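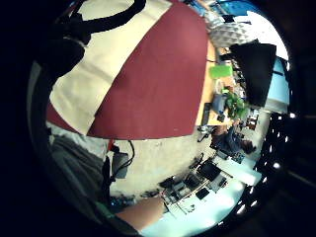
The workroom at Havemano, with a desk and an equipment table in use.

Last updated: 18 Mar 2024

HAVEMANO PUBLISHES FINDINGS ON MACHINES AND HOUSEHOLD CHORES

Havemano has today published the results of its study into whether machines can yet be trusted with ordinary chores in homes and small shops. The study concludes that they can manage some single tasks under close supervision, and that a full round of daily work remains out of reach.

The company examined 38 chores, chosen with the help of Codach, a housing services provider, and Chávez, a family-run chain of homeware shops. They included folding shirts, clearing a table, refilling a shelf and putting items away in a cupboard. Each chore was first carried out by people using hand-held grippers, and the recordings were then used to train a robot arm. A chore was counted as passed when the arm completed it without help in nine attempts out of ten.

By the close of testing in December, the arm had passed two of the 38. Both involved moving rigid objects between fixed positions.
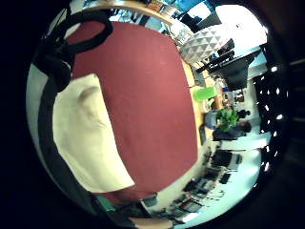
Soft goods proved the most difficult group. A cloth seldom lies the same way twice, and the arm often took hold of two layers where one was wanted. Shop-floor work brought different problems. Shelves at Chávez are rearranged often, and a method learned on one layout did not carry over well to the next.

Speed also remains a concern. Refilling a small shelf took a member of shop staff four minutes. The arm needed 32 minutes for the same shelf and had to be restarted during the work.
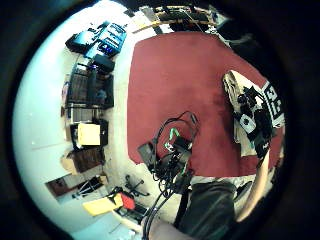

Havemano believes that wider and more varied recordings will bring steady progress, and it has set aside 200 further hours of recording for the coming year. The next stage will be carried out with Manent, which manages serviced flats, and will concentrate on laundry, bed-making and kitchen work. No product will be offered for sale as a result of the present study, and the company does not expect to announce one this year.

The partners have agreed that staff taking part in the next stage will continue to receive their usual pay, and that no post will be altered on the basis of the findings.

The full report, including the list of chores and the results for each, is available on request from the Havemano press office. Requests from trade publications should state the name of the publication and the intended date of use.

ENDS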